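Home | How-to | Tables and glass | Kitchen | Floors | Contact

Clearing and cleaning a round glass table

A clear glass top shows everything, including whatever is underneath it. The method below is for a round top on a dark base, with a plate and a piece of fruit as the usual centrepiece. It takes 20 minutes if the table isn't in a bad way.

You need two microfibre cloths, a bowl of warm water, a drop of washing-up liquid and a dry tea towel. I use Tuvora cloths but any lint-free ones will do.

1. Take the fruit off first

Don't slide a loaded plate across glass. Grit under the foot of the plate will scratch. Hold a pineapple round the body, lift it straight up and put it somewhere else, then come back for the plate.

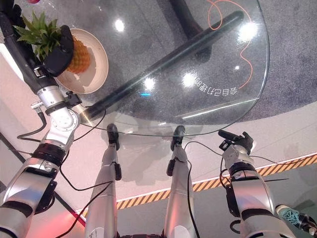 2. Check under the plate

Juice collects under the rim and dries to a sticky ring. Lay a warm damp cloth over it for 3 minutes before wiping. No scrapers, and no green scouring pads.

If the top has lettering on it, go over that part lightly. Some lettering is on the surface and some is on the underside, and it is hard to tell which by looking.
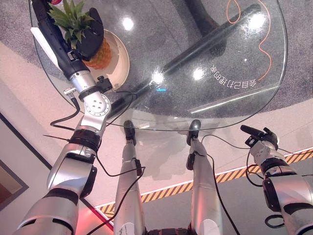
3. Wipe, then dry

Work from the middle to the edge with the damp cloth – wrung out hard, so nothing drips on the carpet. Dry straight away with the second cloth. Get down low and look across the glass towards the window. Ceiling lights leave bright spots that hide smears when you look from above.

Do the underside as well, going round the supports by hand. A cable on the floor below will show through the top, so tidy it to one side while you are down there.

4. Wipe the fruit too

A pineapple sheds bits from the scales and the crown. Lay it on its side and brush it with a dry pastry brush, working away from the leaves.
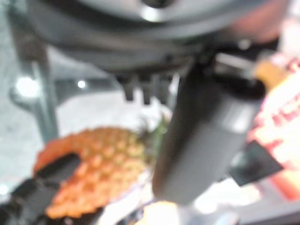 TIPS: PUTTING THINGS BACK

Wait until the glass is fully dry. The dish goes back first, then the fruit. A pineapple will stand on its base with the crown up if the bottom is cut level, and it can stand straight on the glass for a day or so. Keep a hand on it until you are sure it is steady. 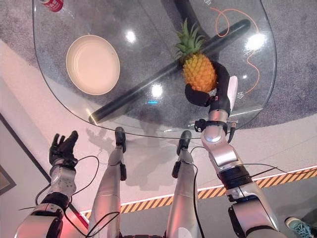
5. Keeping it clean

A dry wipe on Sunday is enough most weeks. Cans leave rings, so use a coaster. Felt pads under heavy dishes are worth having – mine are Kuusisto, sold in packs of 11.

Comments (3)

hallway_fern: Would vinegar be all right on the lettering? Ours has gone a bit cloudy.

brackenside: I'd stick to soapy water. Vinegar took the edge off the print on ours.

Tess40: Dried the underside for the first time in years. Grim, but a big difference.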